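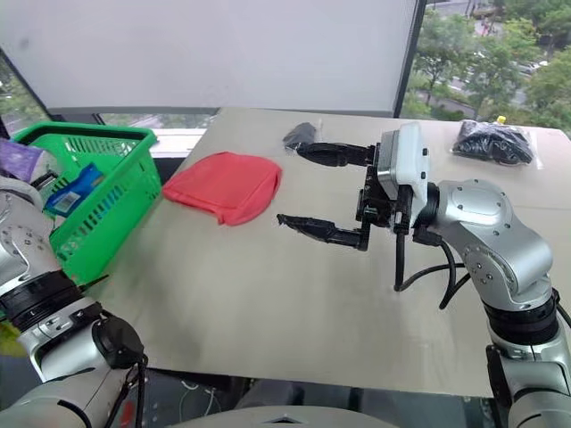 单线闭塞展参观笔记(Grelach 铁路博物馆)

2025年5月4日

Grelach 铁路博物馆的临时展厅目前在展单线铁路闭塞设备,展期到5月底,结束后整套展品移交下一站。展览规模不大,主线是 Colton 至 Bilgin 区间一百来年里用过的行车凭证:最早的木质路牌,后来的电气路签机,再到停用前的继电半自动闭塞。我对前两段比较熟,第三段只看过图纸,所以这篇笔记的篇幅也按这个比例分配,偏重路签机。

先说参观条件。展厅在主楼二层东侧,票含在常设展门票内,不另收费。馆内允许拍照,禁用闪光灯和三脚架。展柜玻璃有反光,下午靠窗一排几乎没法拍,建议上午去。说明牌字号偏小,展柜深处的实物编号要蹲下来才看得清。

路牌与票据

单线区间的基本问题是防止两列对向列车同时进入。最简单的办法是整个区间只设一块路牌,司机不持牌不得发车。缺点也明显:同方向连续发两列车时,第一列把路牌带走,第二列就没有凭证。解决办法是前车凭书面票据发车,发车前由值班员向司机出示路牌,末车携牌。票据锁在票箱里,票箱钥匙做在路牌上,路牌不在本站就开不了箱。

展出的票箱是 Colton 站旧物,铸铁外壳,箱盖内侧铆有一块黄铜铭牌,刻着区间两端站名。钥匙齿形与相邻区间不同,避免拿错牌也能开箱。说明牌在这里写的是“钥匙用于保管贵重票据”,不准确,容易让人以为是防盗。它的作用是联锁,应当写清楚。

这套办法依赖运行图。如果计划中下一列是同向车,路牌留在本站,而临时改为先放对向车,对面站手里没有牌,只能派人送过去。Colton 站的行车日志摊开的那一页正好记了一次这样的情况:值班员派人骑马送牌,晚点30分钟。日志为复制件,原件据说纸张状况不好,不展出。字迹是铅笔,复制时对比度调过,仍有几行认不出。

电气路签机

电气路签机解决的就是这个问题。区间两端各装一台,通过线路连接,每台机内存有若干路签。任何时刻两台机合计只允许取出一根。取出之后两端同时锁闭,直到该路签放回任意一端的机器为止。这样同向连发或者对向交替都不需要人工送牌。

展品为 Miser 厂制造,成对展出,机身编号121的那台来自 Bilgin 站,另一台编号被漆盖住。两台之间由馆方重新接了线,电源用低压直流代替原来的电池组,观众可以在工作人员在场时操作。我操作了一遍,顺序如下。

甲站值班员按铃呼叫,乙站回铃。甲站按规定铃码请求发车,乙站同意后重复铃码,最后一下按住不放,使线路电流持续流过甲站机器的锁闭电磁铁。甲站看电流表指针偏转,转动取签手柄,抽出路签。抽出时带动内部换向器翻转一次,线路极性随之改变,两台机不再同相,之后乙站再怎么按住铃键,电磁铁也吸不起来。列车到达乙站,司机交出路签,值班员放入机内,换向器再翻转一次,两机恢复同相,锁闭解除。

整个逻辑只用换向器的两个位置就表达完了,每取出或放入一根翻转一次。早期资料里常把它说成“计数”,严格讲是奇偶校验。两台机换向器位置一致,说明区间内没有路签在外,可以再取;不一致,说明有一根在外。由此也能推出它的弱点:如果有人绕开机器增减路签,比如检修工调整两端存量时不按规定成对搬运,极性就会错位。规程因此要求路签由专人从存量多的一端开锁取出偶数根,送到另一端放入,双方登记。展柜里有一只搬运用的皮袋和对应的登记簿,这一部分做得不错,很多同类展览都省略了。

几个细节记一下:

一、电流表表盘没有刻度数值,只有左右两个方向的标记。对值班员来说读数没有意义,看偏转方向就够。

二、路签端部的凸环位置每个区间不同,与机器入口的槽配合,相邻区间的路签插不进去。展柜里并排放了两种,但没有放对应的入口零件,看的人不容易理解为什么要做出差别。

三、铃碗音色不同。一个车站两侧各有一台路签机时,靠音色分辨哪一侧在呼叫。馆方只装了一种铃,建议补上另一种,成本很低。

四、机器正面的指示盘由值班员手动转到相应位置,显示“区间闭塞”或“列车在途”之类的状态。它与锁闭机构没有机械联系,属于备忘,不能当作凭证。说明牌把它称为“信号显示”,措辞不妥。

五、线路断线时电磁铁失电,手柄锁住,取不出签,导向安全。混电的情况要复杂一些,展览没有涉及,我手头的资料也不够,以后再写。
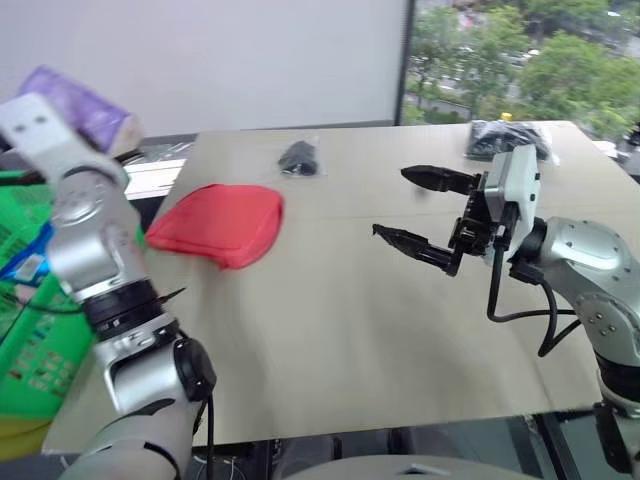 继电半自动闭塞

第三部分是停用前最后一代设备。路签取消,发车凭证改为出站信号机的进行显示,闭塞关系由两站继电器电路保证,列车出发和到达由轨道电路检查。到达后的完整性仍由值班员确认尾部标志,再办理复原,所以叫半自动。

馆方展出了一面继电器架和操纵台上的一小块面板,均为 Bilgin 站拆下的实物,不通电。架上的继电器缺了几只,空位用标签注明。墙上挂的电路图是重绘的,线条清楚,但接点编号与架上的标签对不上,我怀疑重绘时用的是 Colton 站的版本。两站电路原则相同,方向电路的接点使用有差别。已经在留言簿上写了,不知道会不会改。

这一部分的另一个缺点是跳得太快。从路签到继电之间,司机的作业方式变化最大:以前通过列车要在行进中交接路签,有专门的授受架和带圈的携带器,速度受限;改继电之后这套动作全部取消。携带器只在走廊展示了一只,藤圈已经变形,旁边没有授受架,也没有照片说明挂取方法。放在走廊里,多数人直接走过去了。

图录与资料

图录在一楼服务台出售,首印500册,平装。正文多是展墙文字的重复,价值主要在附录:Miser 路签机的剖面图4幅,换向器部分放得足够大,能看清凸轮与接触片的关系。另附 Colton 站铃码表一页。铃码表与我以前抄录的一份有两处出入,一处是“取消请求”的节拍分组,另一处是工程列车的代码,可能是不同年份的规程,图录没有注明年份。

图录里的线路纵断面图比例印错了,垂直方向放大倍数与图注不符,引用时注意。参考文献只列书名,没有页码。

需要查原始规程的,可以向博物馆资料室预约,提前说明要看的区间和年代。我约的是 Colton 站的闭塞设备检修记录,回头把换向器接触片的更换周期整理出来,另发一篇。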